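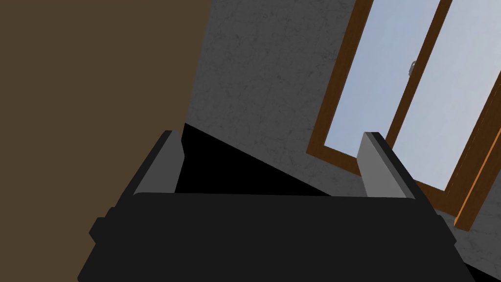 Carnby two-finger gripper, model 3207
Trosidside Handling - grippers and end tooling

In stock. Ships with wrist plate, cable and the simulation model.

What it is
Parallel gripper for small and medium arms. Two fingers, dark body, angled finger faces. Meant for kitchens, packing benches, store rooms. Opens to 100 mm. Weighs 600 g without the plate.

Can it do chores yet?
Gets asked every week so here goes. Some. Cupboard doors with a proper handle, yes. Drawers, mostly. Boxes from shelf to bench, yes, all day. Window latches - depends on the latch, and on how well your arm knows where it is. Folding clothes, no. Washing up, not unless you like buying plates.

The gripper is rarely the bit that lets you down. Finding the handle is. Same on the shop floor, a bin of mixed parts still beats most set-ups we get sent.

Simulation model
Included, no extra charge. Rooms come with it: walls, windows, plain cupboard fronts. Try your reach and your approach angles in there first, then go near the real door. Friction values are our best guess for the standard pads, so change them if you fit your own. Glass is treated as solid but does not break, bear that in mind.

Pads
Standard rubber pads supplied. Tristance soft pads sold seperately, better on cups and fruit, worse on anything greasy. Change pads after roughly 3000 grips, sooner if the edges lift.

Fits
Yurchenko arms, straight on. Others need the adaptor plate, ask before ordering. Send us the bolt pattern - a phone photo with a ruler in it will do.

Not for
Wet areas. Food contact. Lifting people or pets, yes we have been asked.

Updates
4 December 2023: new finger shape in the simulation files. If yours are from June or before, download again, the old ones had the finger tips to long.

Questions
Lempi Ahonen on the parts desk. Mornings best. Have the serial number ready, it's on the plate side next to the cable socket.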